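# Graduated filter leaves a colour cast — is it me or the filter?
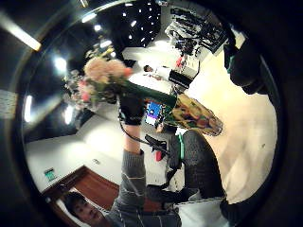
Peach and pale pink flowers, with a few coral ones lower down

**Wanigasekara_snaps**

Hello all, I hope somebody kind can help. I bought a second-hand grey graduated filter from a shop in Fenden back in January, mostly for skies, and I've only now got round to using it properly. Every picture comes out with a faint magenta tinge across the top half, worse towards the evening. I've tried two lenses and cleaned it thoroughly (microfibre cloth, a little breath, nothing fierce). White balance is on auto. Is this just what cheaper filters do, or have I got a bad one? I'd rather not spend a fortune, as I've already bought the holder — and the holder wasn't cheap!

**Áine Ó Ceallaigh**

Oh, I had this very thing and it drove me up the wall. Many of the less expensive grey filters aren't truly neutral, so you do get a cast, and auto white balance then makes it wander from one shot to the next. Set it to daylight and leave it there. After that, take one picture with the filter and one without, a minute apart, pointing at something plain like a white wall or an even, cloudy sky. If the pinkness stays the same every time, you can take it out on the computer in a few seconds with a graduated adjustment over the sky, and save it as a preset. Shoot raw if your camera lets you — it makes the whole business much gentler on the colours.

If it's very strong, or blotchy, I'd take it back and ask nicely.

**Uston282**

Mine did that. Bought a dearer one, problem gone. Also check you haven't left a warm-up filter in the back slot of the holder, I did that for a whole weekend once.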